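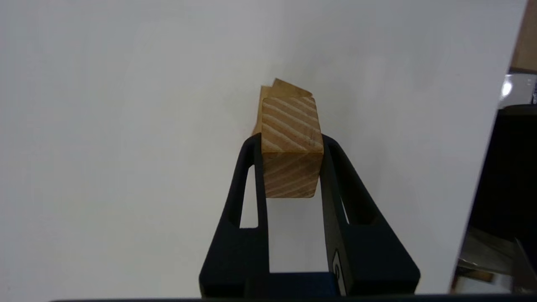 Hannelore thinks I should stop calling it a "then" marker. Her point, left in the margin of my last entry, is that half the clauses with ma don't move the story forward at all, so what exactly is coming "then" in a clause like "the tortoise was ma old"? Fair. I spent the whole morning on it and I'm writing this down before I lose the thread.

2025-11-25

Went back to the Tikine story, the long one about the tortoise and the borrowed drum that Silvana Araújo recorded in July. The transcript runs to 258 clauses the way I cut them (Ezekiel cuts them a little differently, he keeps quotes together with the verb of saying, and we still haven't settled that -- see below). I put every ma in a column and read down the column out loud, which felt silly but helped a lot.

What I see so far: in the stretches where things happen one after another, ma sits right after the subject and you could leave it out without losing anything. Tortoise ma goes, tortoise ma knocks, the in-law ma opens. Fine. But in the opening, where we're told who everybody is, it only turns up on things the listener will need later. Tortoise's age gets it, because being old is his excuse at the end. The size of the drum gets it too. The color of the drum doesn't, and the color never comes back. So maybe it's closer to "hang on to this one" than to "then". I like that a lot!! I also know I like it too much, so I need to go hunting for counterexamples before I tell anybody outside this room.

One possible problem already: the song. The drum's song is sung 3 times, and the last time through there's a ma in the second line that wasn't there before. Adalberto says singers stretch lines to fit the beat and I shouldn't build anything on a syllable in a song. He may be right. I listened over and over and it does land on a strong beat. Marked it with a question mark in Trellico and moved on.

Quotes. Ezekiel and I went around again over lunch. When Tortoise speaks to his in-law there's a verb of saying up front, always. When the drum speaks there isn't one, the teller just changes her voice. I want to call those free quotes and give them their own clause numbers. Ezekiel wants to attach them to whatever comes before. If we do it his way my count drops and all the percentages in the draft have to be redone, so yes, I have a selfish reason. Simone suggested we tag it both ways and let the reader pick. That's twice the work but I think we'll end up there.

Glossing fixes I made today:
the word I had as "borrow" is just "take" plus the little ending for "with permission". Changed it everywhere.
"in-law" should be "wife's brother". Silvana asked the teller, so that's solid.
clause 200 had the wrong speaker. It's the drum, not Tortoise, which makes the joke work at last (I'd been wondering why everyone on the recording laughs there).

The closing formula still bugs me. The teller says something like "I put it down where I picked it up", then adds a short bit I can't parse. Leite has a similar ending in one of the hunter stories but with a different verb, and there the ending comes before the moral, where ours comes after. I don't want to say the two are related on the strength of one line. Could be that everybody in the area closes stories that way. Asked Silvana to play the last 2 minutes back to the teller's sister, who apparently tells it too and thinks this version is too short.

For the draft: the section on scene breaks is nearly there. The breaks fall where the teller names Tortoise in full again after a run of plain "he", and that lines up nicely with her long pauses, except in the scene at the river, where she pauses to drink something and starts again with "he". I'm going with the names over the pauses there.

To do: run the ma column on the Wemby hunter story, same way, reading aloud. If the markers in the opening there don't pay off later, Hannelore gets to say she told me so. Send Simone the two versions of the quote tags. Ask Adalberto for the drum pattern written out, with the strong beats marked, so I can check that second line properly.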